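What I learned teaching a simulated robot hand to put a paper cup in a bin (a thread, get comfortable)

1/ I've been promising this one since May, so tonight I'm finally writing it up. For a good stretch now I've spent my evenings driving a robot arm by hand, through a headset and a glove, inside a simulator. One task: pick up a white paper cup, carry it to the teal bin, let go.
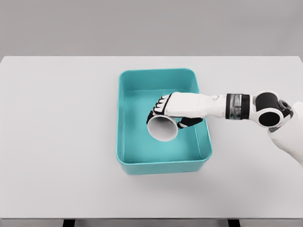

2/ Why a cup and a bin? I wanted a job so plain that my grandmother could have judged whether it went well. Cup in bin, good. Cup on table, bad. When you're new to this (I was very new!) you don't want to be arguing with yourself at midnight over whether a run counts.

3/ The setup, for those who always ask. The simulator is Grastent, the glove software is Wutodora, and I'm using both pretty much as they come. The glove reads my fingers, the headset tracks my wrist, and the hand on screen does its best to keep up with me. There's a small delay. You get used to it the way you get used to a slow elevator.

4/ My first evening was a mess and I want to be open about it, as I know some of you are on your first evening right now. I grabbed the cup the way I grab a cup in my own kitchen, quickly and without looking. The hand closed on air, bumped the rim, and sent the cup rolling clear off the table. Twelve times in a row. I wrote it down.

5/ What helped was slowing down before the grasp and nowhere else. Come in at your usual speed, stop a finger's width away, let the hand on screen catch up with yours, then close. After that you can move along quite briskly. I'd been creeping through the whole run like somebody carrying soup.

6/ Thumb placement deserves its own post. I like the thumb under the cup and the four fingers over the top, so the cup is pinched between them and the back of the hand faces up. I tried it with the palm up for a while and it always felt as if I was about to drop something on my own shoes.

7/ A word about squeezing. A paper cup in Grastent won't crumple the way a real one does, so the simulator lets you get away with murder. I squeezed far too hard for my first 84 demos and had to throw every one of them out. If you hope to run your policy on a real hand someday, please pretend the cup is full of coffee. Your future self will thank you.

8/ Somebody asked me on Tuesday why I lower the cup into the bin before opening the hand, when dropping it from above would be faster. Fair question! I did it the fast way at first. But a cup dropped from high up bounces wherever it likes, and the robot was learning from endings that I hadn't really chosen. Going down below the rim costs me a second or so and the releases look much more alike.

9/ The wall of the bin is the part I still get wrong when I'm tired. You're so busy watching the cup that you forget there's a whole forearm coming along behind it. Mine has to pass over the right side of the bin every time, and if I let my elbow sag, the arm scrapes the rim and the run is spoiled. I've put a cushion under my real elbow now. Cheapest upgrade I've made all year.

10/ Now the thing I had to be talked into: keep some of your wobbly runs. I used to delete anything with a fumble in it, out of vanity more than anything. Then my trained policy would miss the cup by a hair and just sit there, poor thing, with no notion of what to do next. It had never once seen me miss and try again.

11/ So I went back and recorded 149 demos where I start from a bad spot on purpose. Hand too far left, hand too low, cup already tipped over. I recover at an easy pace and finish the job. They were more fun to record than the tidy ones, and if I had to start over I'd begin mixing them in from the first week.

12/ Please also move the cup around between runs. I kept resetting it to the same corner out of habit and ended up with a robot that reached very confidently for that corner, cup or no cup. These days I let the simulator pick the spot for me, and I no longer get to have a favorite.

13/ The total is up to 1100 demos, which sounds like a great heap, but each one is short and I do them in little batches with tea in between. My rule is to stop when I catch myself sighing. Tired demos have a certain look to them, all jerks and corrections, and the robot copies those every bit as faithfully as it copies the good stuff.

14/ For sorting and trimming the recordings I use Sinum. I cut off the dead time at the start, when I'm still wriggling my fingers into the glove, and the bit at the end when I've let go and I'm admiring my work. Leave that in and you'll teach a robot to hang about over a bin. Ask me how I know.

15/ Next up is two cups, one after the other, same bin. I suspect the second one will be harder, what with the first already lying in there, and I'm going to need more tea. If you've done something like it by glove, tell me how you handled the second release. I read all the replies, even when it takes me a day or two to answer.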